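## 4. Collection of demonstrations

### 4.1 Station and operators

All demonstrations in the Ostis set were recorded at one station, which we call Skeltach in the rest of the paper. Two arms are mounted at opposite sides of a wooden work surface, and each arm carries a small camera near the gripper. One more camera looks down at the whole surface from above. The operator stands near the table and moves the arms with handheld controllers, so he or she can look directly at the objects and does not depend on the video.

Three persons worked as operators: Cosmin Marinescu, Vittoria De Luca and the second author. Marinescu had controlled the arms for several months before the collection. The two others began in July with a short training, and their training episodes are not included in any result.

### 4.2 Flower tasks

Of the 1134 episodes in the set, 484 are with artificial flowers. We have chosen flowers because the stems and leaves are thin, they cover each other, and a bunch changes its shape each time it is put down. For a policy which was trained only on cups and boxes this is a difficult case. Artificial flowers also keep their color over many weeks, and this was important for us because we return to the same objects when we test.

Before each episode the operator puts the objects by hand in a new arrangement. The purple bunch can lie on the surface or stand in a vase. Blossoms that come off the bunch are allowed to stay where they fall — we did not want a table which is cleaner in training than in testing. Other objects stay in reach of the arms, also when the task does not need them.

The instruction for an episode is one sentence, for example "put the purple flowers in the vase" or "move the vase to the left." It is written before the recording starts. If the operator does something different from the sentence, the episode is kept but the sentence is corrected after, by a person who did not operate.

Figure 3 gives four views from the flower tasks. In (a) the purple bunch lies on the surface and the right gripper is at the top of a red cup, while the left gripper is open and holds nothing. In (b) the right gripper holds a clear glass vase on its side. The views (c) and (d) come from a wrist camera. In (c) the bunch is upright in a glass vase, and the arm of a person with a controller enters at the left. In (d) the blooms are so close that several of them are blurred, and a large part of the background is hidden. Views like (d) are frequent and we decided to keep them, as the policy will meet them also when it works alone.

**Figure 3.** Views from the flower tasks, in reading order: (a), (b) camera above the table; (c), (d) wrist camera. 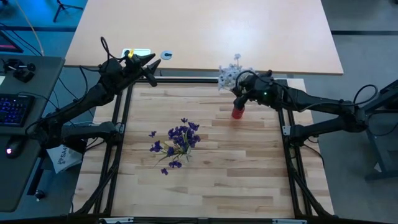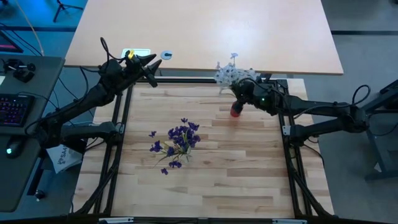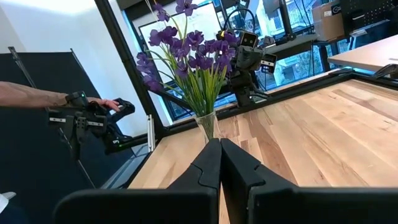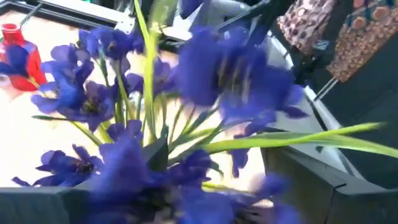

### 4.3 Selection of episodes

After the collection, each flower episode was watched in full by one person who was not its operator. We removed 33 episodes. The most common reason was a missing part in one of the video streams, and in a smaller number of cases the start of the recording came after the first movement of the arm. Failed grasps were not a reason to remove an episode if the operator made a correction and completed the task.

An episode ends when the operator releases the record button, or automatically after 2000 steps. The automatic end was needed rarely, mostly in the tasks with single stems. We did not cut the pauses inside the episodes. In an earlier version we removed them, and the policy then learned to close the gripper too early — see Section 6.2 for this comparison.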